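Tracing and Clearing a Snagged-Cable Fault on a Two-Arm Sorting Cell

Posted by Evaristo Bianchini, Nosis Technical Guidance
September 14, 2024
Filed under: Automation > Faults and Safety > Cable Handling
3 comments | 16 shares

This procedure applies to the two-arm sorting cells operated by Nosis at the Brarnov site. It sets out the steps to be followed when a gripper fails to release a wire harness, or when a harness is carried into a neighbouring bin. It replaces the short notice issued after the fault on the Eltura line, in which a lead remained caught on a finger after the release command and a second part was dragged over the rim of its bin.

The fault did not cause injury. It did expose a weakness in the recovery routine. The controller recorded the jaws as open and allowed the arm to begin its next move while the lead was still attached. Operators should therefore regard the release signal as a record of jaw position only. It does not confirm that the part has been let go.

Before you start

You will need the cell key, a blunt plastic hook, side lighting and the fault sheet for the cell. Recovery must be carried out by a person who has completed the Prantl cell course. A second person must remain at the control panel until the guard is closed again.

Step 1. Stop the cell

Press the stop button on the panel and wait for both arms to come to rest. Do not use the pause command. Pause leaves the drives live, and a harness under tension may move an arm when it is cut or pulled. Turn the key to manual and remove it. The person entering the cell keeps the key.

Step 2. Record the fault before touching anything

Write down the fault code, the arm concerned and the last completed move. The Eltura fault was logged as code 21, which covers any move stopped by excess load at the wrist. The code does not distinguish between a collision and a snagged cable, so the written note matters. State where the harness is held: by the jacket, by the bare wires or by a connector.

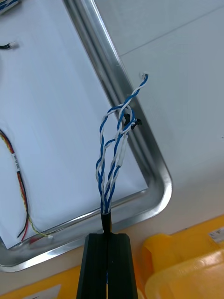

A harness should be held by its jacket wherever it has one. Twisted pairs beyond the jacket are free to open into loops, and a loop can pass over a finger, a bin rim or another connector. Follow each pair from the jacket to its end by eye. If any pair passes behind a jaw, note this on the sheet before proceeding.

Step 3. Support the harness and open the jaws

Place one hand beneath the harness so that its weight is not carried by the wires. Ask the person at the panel to confirm that the drives are off, then open the jaws with the manual release on the gripper body. The jaws should part without force. If they do not, stop and call maintenance. Levering them apart has damaged finger mountings in the past, and a bent mounting will produce the same fault again within a few cycles.

Use the plastic hook to lift any loop clear of the fingers. Metal tools are not permitted for this task. Lower the harness on to the tray and leave it there until it has been inspected.

Step 4. Check the working area

Compare the contents of each bin with the job sheet. A dragged lead can move a small part from one bin to another without raising any alarm, and a misplaced part will be treated by the controller as correctly sorted.

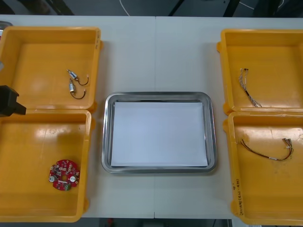 Pay particular attention to parts with short leads of their own, such as micro motors. These catch on one another easily. Confirm also that the tray is seated squarely between the bins. The positions taught to the arms assume that it has not moved, and a small shift is enough to bring a finger down on the rim.

If a bin has been displaced, return it to its marks and run the position check at low speed before any part is handled. Do not correct the offset in the program to suit the new position of the bin.

Step 5. Inspect the fingers

Examine both fingers under side lighting. Look for chipped corners, raised edges and grooves in which a fine wire might lodge. Following the Eltura fault, the finger inspection interval was reduced from 3,000 cycles to 1,000. A finger with a chipped tip must be reported, even where the grip appears sound.
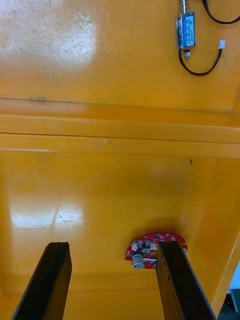

Circuit boards require a further check. A board which lies close to a bin wall leaves little room for the fingers, and the broader face of a finger may press on a component before the jaws have closed. Where the clearance is in doubt, move the board to the middle of the bin by hand while the cell is stopped.

Step 6. Restart

Close the guard, return the key to the panel and select low speed. Run one pick and one release with each arm, watching the fingers throughout. The person at the panel must keep a hand at the stop button during these moves. If a lead follows the gripper upwards after release, stop the cell and begin again at Step 1.

Return to full speed only when both arms have released cleanly. Sign the fault sheet and place it in the cell folder. Harnesses that have been caught must be tagged and sent for electrical test, including those with no visible damage.

Questions about this procedure should be sent to the Nosis technical guidance desk, quoting the cell number and the fault code.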